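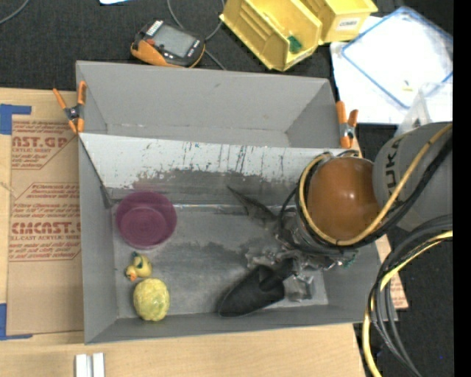 A gray bin with a partition down its length. Stuston residents will be asked to keep paper apart from everything else.

Stuston to sort its trash again, four years after being told to stop

Oct 21, 2024

STUSTON — Residents who spent the better part of a decade learning to separate their paper from their bottles, and then four years learning to throw it all in together, will go back to separating it in November.

The town council voted five to two to end single-stream recycling and return to what its agenda called "source-separated collection" and what the people in the public seats called "the old way." The change covers every household on the town route, including the streets north of Lui Road, which were left off the route map the last time and took until spring to get put back on.

The trouble is broken glass. When bottles ride in the same truck as newspaper, some of them arrive at the sorting plant in Gisden as glitter, and the paper mills that buy from the plant have grown tired of glitter. Hundano, the company that hauls for Stuston, told the town over the summer that it would begin charging a fee of $181 for each load turned away at the gate. The first bill arrived in August. It was for 20 loads.

"I read it twice and then I went for a walk," said Ebise Mekonnen, the town's public works director, who came to the job last year and inherited the contract along with a desk drawer full of magnets explaining it. The magnets say ALL IN ONE, EVERYONE! and were mailed to each address in town. Mekonnen said residents may keep them.

Under the new rules, paper and flattened cardboard go out one week and cans, bottles and tubs go out the next. Pizza boxes remain a matter of dispute. The draft flyer allows the lid but not the bottom, a position that took up a good part of the meeting and that one council member compared to the Missouri Compromise.

Households will need a second container. The town had hoped to hand them out, but the old two-part carts were sold off when single-stream came in, most of them to a Christmas tree farm outside Gisden. An offer to buy them back was declined. The farm is happy with them. Stuston has instead ordered 300 new bins, to be given first to residents over 65 and anyone else who asks nicely at the public works counter. Everybody else can use any rigid container they already own, as long as it has a label a driver can read from the cab.

That left the question of glass, which the council settled by moving it out of curbside pickup altogether. A drop-off container will stand behind the fire station, open daylight hours only after neighbors raised the subject of wine bottles at midnight.

Fines were discussed and put off. For the first few weeks, drivers will leave a yellow tag on anything sorted wrong and drive on. Hundano asked that residents not chase the truck to argue, as happened repeatedly during the last changeover.

Mekonnen said she expects grumbling through the holidays and decent paper by the end of winter. Asked whether the new system would last longer than the old one, or the one before that, she said the contract runs for 2 years.

The collection calendar will be mailed before the first pickup. It does not come with a magnet.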